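Rondska records 3,000 cabinet runs in Vetstead office

VETSTEAD, 31/08/2018 - Robotics firm Rondska has finished the first round of a project to teach a two-armed robot how to use ordinary office cabinets, the company said.

Staff guided the robot through 3,000 runs over 7 weeks, starting in June. In each run it opens or closes a cabinet, or moves a flat item such as a folder between the shelf and the cabinet top. Camera views and arm movements are saved together and used to train the control software.

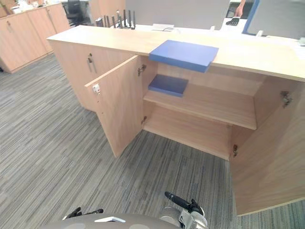 The work is done in a regular office during business hours. Boonsong Chareonsuk, who runs the recordings, said a bare lab would have been quicker but the software would have learned less from it.

"Doors are the slow part," Chareonsuk said. "An operator can need two tries to get a good hold on a handle. We keep the misses and label them."

Waraporn Khunthong checks the runs before they go into the training set. Runs with missing camera data are thrown out.

A second round will take place at the Brurkum offices, where the cabinets have sliding doors. Rondska has not set a date for testing the trained system without an operator.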